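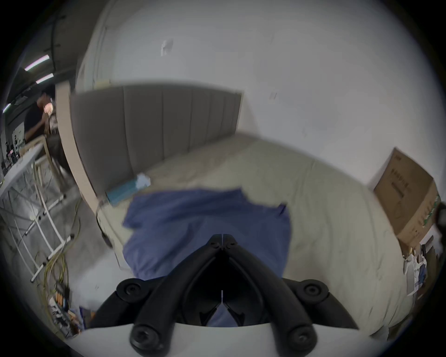

音乐与明星 > 乐队讨论
标题：Grollia 的主唱和鼓手是不是已经分手了？

北边的橘子 发表于 晚上 9:40
大家好。中文不是我的母语，如果有写错的地方，请原谅。
我从五月开始注意一件事情：Grollia 的主唱在账号里删除了和鼓手的合照，但是没有取消关注。上个星期，她发了一句歌词，“你的钥匙我放在门口”。这句歌词不属于他们的任何一首歌，我查过三张专辑的歌词本。那条动态下面有1730条评论，大部分人都在猜是写给谁的。
我的看法是，他们已经分手，但是要等巡演结束以后才公布。请问有没有人知道得更多？

半糖 发表于 晚上 9:52
删照片不能说明什么吧。她每次发新专辑之前都会清理账号，上一张也是这样。

老唱片机 发表于 晚上 10:03
同意楼上。而且 Gadmont 是他们的唱片公司，这家公司很喜欢用感情的消息做宣传。等着看吧，新歌的名字里面一定有“钥匙”。

北边的橘子 发表于 晚上 10:15
谢谢两位的回答。清理账号这一点我以前不知道，我应该先查一查。可是上一次她把所有的照片都删了，这一次只删了有鼓手的。这个区别我觉得比较重要。 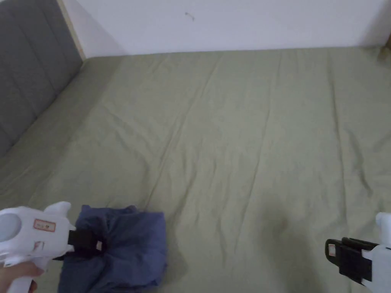
床上的深蓝色布料

Tomasu 发表于 晚上 10:31
我去了 Kirkegaard 剧场的那一场，全场只有700个座位，所以看得很清楚。安可的时候她介绍乐队成员，介绍到鼓手的时候停了一下，然后只说了“鼓”。以前她会开一个玩笑的。我的朋友说她只是嗓子累了，我们在回去的路上为了这个问题吵了很久。
顺便说，票价229，没有安可的第二首歌，我对这一点有一点失望。

半糖 发表于 晚上 10:38
一个人唱了两个小时，少开一个玩笑也要被分析，做歌手真辛苦。

Tomasu 发表于 晚上 10:44
我没有分析，我只是把听见的写下来。你没有在现场。

老唱片机 发表于 晚上 10:50
不要吵架。有人看了 Prenard 那个访谈节目吗？主持人问他们两个人的新房子，鼓手回答的是“我的房子”，主唱回答的是“那边”。字幕翻译成了“我们家”，翻译得不准确。
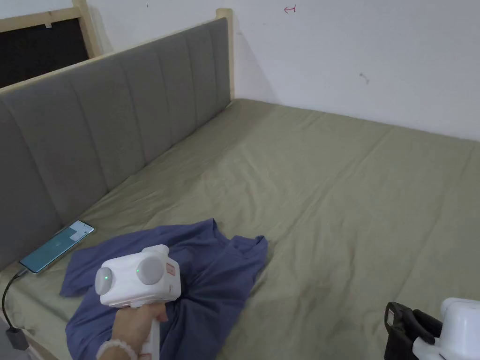
雨天的伞 发表于 晚上 11:06
字幕我也对照过，鼓手的那一句确实是“我的”。但是那一期节目是春天录的，播出得比较晚，用它来证明五月以后的事情，顺序不太对。另外我不喜欢这样的帖子，别人的感情应该由他们自己来说。

北边的橘子 发表于 晚上 11:20
录制的时间我没有想到，谢谢你指出来。关于后面的那一点，我理解你的意思。不过她把歌词公开发了出来，听众会讨论也是自然的。标题我可以改得温和一些，请版主告诉我怎么修改，我找不到那个按钮。

半糖 发表于 晚上 11:24
发帖超过一个小时就不能改标题了，只能改正文。

老唱片机 发表于 晚上 11:41
Gadmont 的主页刚刚更新，新单曲下个月出，名字叫《门口》。没有“钥匙”，算我猜对一半。

雨天的伞 发表于 晚上 11:45
作曲写的是他们两个人的名字。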